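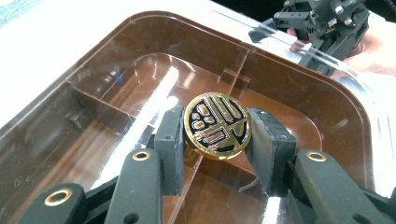 The black and gold one, over the brown tray.

I finally started to sort my tokens. For years they lived in one big cookie tin, all mixed together, and every time I wanted to show one to a guest I had to turn the whole tin over on the carpet. In March I bought two plastic trays in the household store on Szczepańska, and now I do a little of it each evening with my tea.

The black and gold token is my favorite at the moment. I like the raised lines very much. There are long bars with looped ends, and on the left three small ovals sit close to each other, like beans. To me the pattern looks like an old seal, but I cannot read anything in it. My sister says it is a face. I have tried to see the face and I do not see it.

It came in a mixed bag from Javwood, the flea market near Trodness, where I paid 5 for the bag and did not look inside until I was home. Most of the others were car wash tokens – also nice, but I have plenty of those already.

My rule for sorting is simple. First by color, then by size, and the ones with a hole go separately. I do not polish them. I did this once with a brass one and it lost all its character, and I am still a little sad about it.

So far 57 are done. The tin is still heavy, so I think I will be busy until summer. If somebody knows this pattern, please write to me in the comments.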